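Postma to Move Wallpaper Line to Water-Based Inks by January

Wallcovering maker Postma will stop using solvent-based inks on its printed floral papers and complete the change to water-based inks in January, the company said.
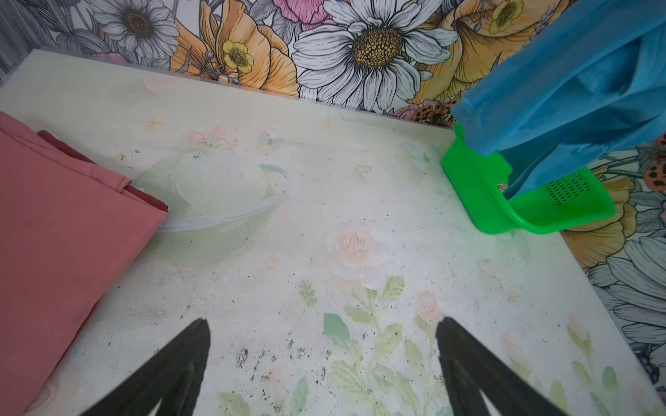

Floral wallpaper with daisies in black outline and soft color fills.

The switch covers 123 patterns now printed at the Juvanitz plant. Two of the plant's five presses have already been converted. The remaining three will be taken offline one at a time, and Postma expects no break in supply to stores.

Water-based inks give off fewer fumes during printing and curing but dry more slowly on coated paper. To compensate, the converted presses run at a lower web speed and use longer hot-air dryers supplied by Welex. Output per press drops from 4000 to 3000 rolls per shift, according to production manager Griet Geerts.

"The fine black line work was the hard part," Geerts said. "On the first trial rolls the outline spread into the color areas. We changed the order of the print stations and reduced the ink film – that fixed most of it."

Test rolls were checked for light fastness, wet rub and shade match against the current stock. Dark greens and browns needed new pigment recipes. Piroska Kiss, who runs the color lab, said customers should not mix old and new rolls on the same wall, as small shade differences remain between batches.

New rolls will carry a "W" after the batch number on the label. List prices stay the same through the changeover. Retailer Gamach, which stocks the papers in 200 stores, will sell its existing rolls first and accept unopened returns under its usual terms.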